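Graltdale Wool Blanket Throw, Charcoal
£46, two sizes in stock

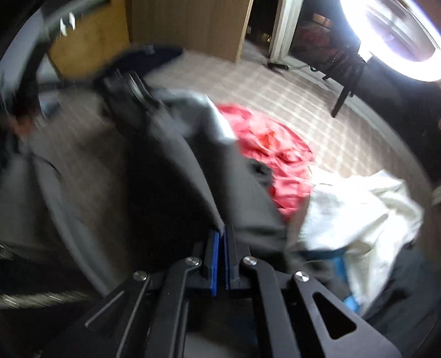
Will it go in the washing machine?
Cold wool cycle only, up to 800 spin, then dry it flat. I've had mine six years and it gets washed every November, whether it needs it or not.

I order these from Rodrigo Pacheco at the Diro mill, and he still finishes the edges himself. They're heavier than you'd expect — my sister sent hers back for the small one. Expect a bit of fluff for the first couple of weeks.

Postage is free on two or more. Fringed ones are back in November.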